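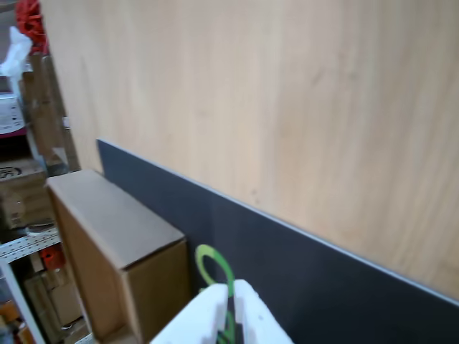
Bench rules, revised again

20 Feb 2024
By the Postine floor desk

Print this item | E-mail this item

The bench rules for robot work at Iditbridge have been rewritten, and the new version fits on 2 pages. The old one ran to 30, and going by the coffee rings, most readers stopped at page four. If you still have a copy, recycle it. If you are fond of it, take it home.

Most of what's left you know already. Keep your hands out of the reach of the arm while it is live. Stay close enough to the stop button to hit it without a walk. Hold the speed at or under 350 millimeters a second whenever a person is inside the tape, and yes, leaning over the tape counts as inside.

The part that caused all the shouting is section 3, on clutter. One camp wanted every run done on a bare surface, with nothing nearby but the object and good intentions. The other camp pointed out that the arms are going to end up working next to boxes, bags and shelves full of other people's stuff, and had better get used to it. The second camp won, mostly. Boxes and boards may stay near the work area as long as they stand up without help and the gripper can open all the way without touching them. Check that with the fingers open. Checking with them closed was popular last year and cost us a mug.

Small parts with a loop or handle get a rule of their own. Grip the stem, leave the loop clear, and do a slow lift before anything at full speed. If the part turns in the fingers, log it as a slip. "Sort of held" has been removed from the log sheet, where it had been entered 106 times.

Shelves next to a cell are still shelves. You may store things on them. You may not reach for those things during a run, even quickly, even if you have done it for years and still have all your fingers to wave about while saying so.

Sign-off sheets for the Kongkaew and Corkum cells are on the clipboards by the door. Read both pages, then sign. The ink on several of last year's signatures was dated before the rules were printed, and we would like to do a little better this February.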